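# Tournée de contrôle du réseau d'eau – secteur Pindwood, décembre

Remplie par Fouzia Butt, avec les remarques de Tamara Hladun pour la partie haute du secteur. Merci à tous les abonnés qui nous ont ouvert leur portail, et pour le café !

**Captage et réservoir**

- [x] Clôture et cadenas du périmètre – en bon état, le cadenas a été graissé
- [x] Trappe du réservoir – joint souple, fermeture correcte
- [ ] Échelle intérieure – le troisième barreau bouge toujours, déjà signalé l'hiver dernier, et j'aimerais vraiment qu'on s'en occupe avant que quelqu'un ne se fasse mal
- [x] Grille du trop-plein – nettoyée (beaucoup de feuilles de hêtre)

**Station Andovent**

- [x] Relevé du compteur général : 2948 m³
- [x] Pompe 1 – démarrage franc, aucun bruit suspect
- [ ] Pompe 2 – suintement au presse-étoupe, à reprendre
- [x] Bidons de chlore sur leur bac de rétention, étiquettes lisibles
- [ ] Douche de sécurité – le débit m'a paru faible, Ciarán Brophy repasse vendredi

Je me permets d'insister sur le local lui-même, qui est bien mieux rangé que l'an passé. On circule enfin entre l'armoire électrique et le mur, et l'extincteur se décroche sans avoir à déplacer trois cartons – bravo à l'équipe !

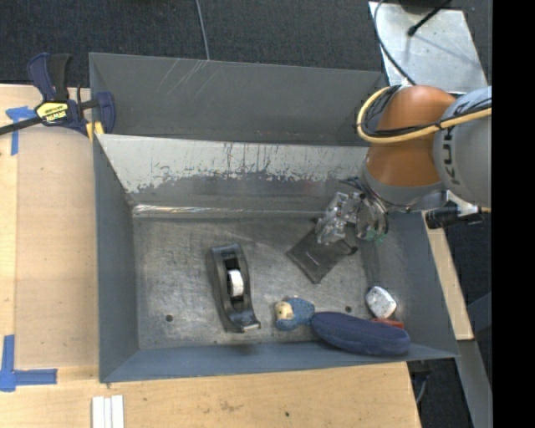 *Temps de lecture : 2 minutes*

**Réseau de distribution**

- [x] Vanne de la rue basse – manœuvrée dans les deux sens
- [ ] Vanne du chemin Hnatiuk – dure, bouche à clé ensablée
- [x] Purge de l'antenne nord – eau claire après 30 minutes
- [x] Compteur de la ferme Closik – relevé à 1226 m³, plomb intact
- [ ] Regard du lavoir – tampon fendu, balisé en attendant son remplacement

Pour le tampon, Shagufta Tarar a demandé un devis, qui nous est revenu à 700 euros pose comprise. La somme me semble raisonnable, mais il faudra bien préciser au poseur que le lavoir est sur le trajet des enfants le matin, et qu'on ne laisse pas le trou ouvert, même le temps d'aller chercher un outil dans le camion.

**À reprendre au prochain passage**

- Barreau de l'échelle (Tamara)
- Presse-étoupe de la pompe 2 (Ciarán)
- Désensablage de la bouche à clé du chemin Hnatiuk

Bouchra Soliman garde le double de la fiche au bureau, avec les clés du réservoir.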